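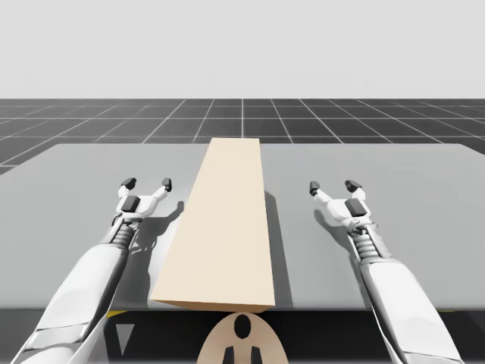

Natanael Rocha

Speaker notes: Lending between branches, Sultbridge Regional Library Service
April 9, 2021

Opening
Acknowledge the traditional owners. Thank Martti Miettinen and the Urkthorpe branch for hosting.

Slide 1. Where the service stands
The four branches share one catalogue but have kept separate lending rules. A member at Urkthorpe may hold an item for longer than a member at Brenadura, and the difference is not explained on the membership form. Last year 1126 requests passed between branches. Of these, 505 were for large print titles.
Pause for the table to be read.

Slide 2. Large print
The collection is held almost entirely at Brenadura. Members elsewhere wait for the van, which runs on 2 mornings a week. It is proposed that part of the collection rotate through the other branches, beginning in September.
Refer to the handout for the order of rotation.

Slide 3. Common loan period
Staff favour a single period for all adult items. Local history material would remain for use in the building. The Ruotsalainen bequest is governed by its own terms and is outside the proposal.
If asked about fines: these are a matter for council and will be reported on separately.

Slide 4. Decisions sought
Endorsement of the rotation. Agreement to consult members on the loan period.
Invite questions. Martti will answer those concerning the van timetable.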